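The small black plug that will not go away
Clearing out the cable drawer means deciding what to do with the micro-USB adapter 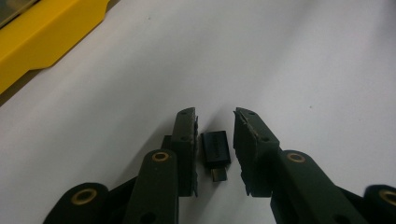

Keep one and bin the rest is how Ildikó Bozsik puts it, though she admits she has never got as far as the binning. Her own adapters live in a biscuit tin on top of the fridge, and when she wants one she tips the whole tin out on the kitchen table.

Most homes have a tin like it, or a drawer, or a shoebox at the bottom of a wardrobe. The micro-USB adapter is one of the things that ends up there. It is a stub of black plastic with a small metal plug at one end. Many people could not say when they got theirs. Often it came in the box with a phone or a tablet, stayed in its bag for a year and was then put somewhere safe.

Phones have largely moved on to USB-C, and that makes the older plug look like rubbish. It is still needed in plenty of places. Bike lights, cheap torches, e-readers, baby monitors, shavers and portable speakers were sold with micro-USB sockets for years and a lot of them still work. An adapter lets you charge or connect them with a cable you already own.

At the Skallville repair morning, held in the library annexe, Keabetswe Matlala runs the small electronics table. In June she started asking people to bring in their cable drawers as well as their broken toasters. By the end of the autumn she had sorted 841 loose leads and adapters, and 293 of those had a micro-USB plug on them somewhere. She writes the totals in an exercise book.

Her method is slow. Everything goes on a plain white table under a good light, one piece at a time. Black plastic on a dark worktop is hard to judge, and the lettering moulded into these things is often too faint to read. She looks at the plug first. A micro-USB plug has one long side wider than the other, with the two corners on the narrow side cut off at a slant. If the metal shell has been squashed or has opened along its seam, it goes in the recycling box. A bent plug can damage the socket of whatever it is pushed into.

Next she tries it. She keeps an old e-reader and a memory stick for testing, as some adapters are made for charging only and others carry data too. You cannot always tell which is which from the outside. A strip of masking tape with "charge" or "data" written on it settles the matter for next time.

Then there is storage. Taras Marchuk lost 13 adapters in a house move and found them all inside a rolled-up sock. He now keeps the survivors in a Jemo pill organiser, one to a compartment. Solomiia Yatsenko clips hers to the cable they belong with, using a loop of string. A matchbox does just as well if you write on the end of it.

What should not happen is the kitchen bin. Small electricals can go to most council recycling sites and to many larger shops, and they take up so little room that there is no need to make a special trip. Matlala's recycling box sits by the annexe door until it is full, then goes in with somebody's old kettle.

Bozsik brought her tin along to the last session. It held 80 bits and pieces, among them a key to a shed she no longer owns. She took home four adapters, all labelled, and the key.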